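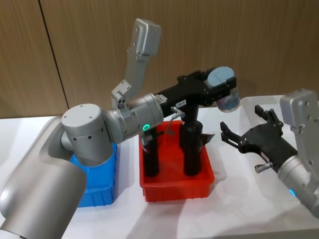
What happens to the people on a packing bench when two robot arms take over part of the sorting?

They keep most of their jobs, but the day gets chopped up differently, and at our site the bit they missed most was the talking.

4.2 What changed on the bench

I should say first that I came to Novbridge thinking I'd be writing about speed. The managers wanted to hear about speed, and so did the people who let me through the door. Then I spent 10 shifts sitting on a stool at the end of the sorting line (a very uncomfortable stool) and hardly anyone brought it up. What they wanted to talk about was who stood next to whom.

Before the arms went in, sorting was done in pairs. One person picked items out of the mixed tray and called the category, and the other put them in the right bin. You can do that job half asleep and people did, chatting all the way through it. With the new set-up, which everyone calls Kakon after the software, the arms do the picking and placing and one person minds the cell. So a pair became a single. The second person moved to checking and labelling at the far end, where the printers are loud enough that you give up on conversation.

Figure 5 shows the two arms at the sorting table, with the left gripper holding a clear container with a pale blue lid over the red bin and the right gripper open and empty. Small lidded containers like this one came up again and again in my notes. They were the items minders watched most closely, leaning in a bit each time, and when I asked why I got a different answer from every person. My favourite was simply "I don't trust it with lids."

Mwajuma Owino had been on the bench for 8 years when the cell arrived, and she was one of the first trained to mind it. She was generous with her time and very funny about my stool. She told me the work was easier on her wrists and harder on her head. "Before, I finished tired and went home. Now I finish and I'm still watching it." Several others said much the same, and I've come to think of this as the main cost of the change, although it doesn't show up anywhere in the site's own records. Those count items. A good shift was 600 items before the cell and it's still 600 in the target sheet, so on paper nothing has moved!

There was a nice side to it as well. Minders were allowed to stop the cell whenever they liked, with no form to fill in, and that gave some of them a say over the pace that they'd never had. The newer staff liked this a lot. The older ones used it less, and two of them told me they felt they'd be blamed for the pause whatever the rules said.

In November the site tried swapping people between minding and labelling halfway through the shift. This was the workers' own idea, first raised at a meeting in the Ondieki building, and it went down well. People said the second half went faster. I'd have liked to follow it for longer, but my access ended on 5 December 2018 and the rota was still being argued over when I left. I come back to the rota in section 4.3, alongside the interviews from the Zikura depot, where the pairs were kept on.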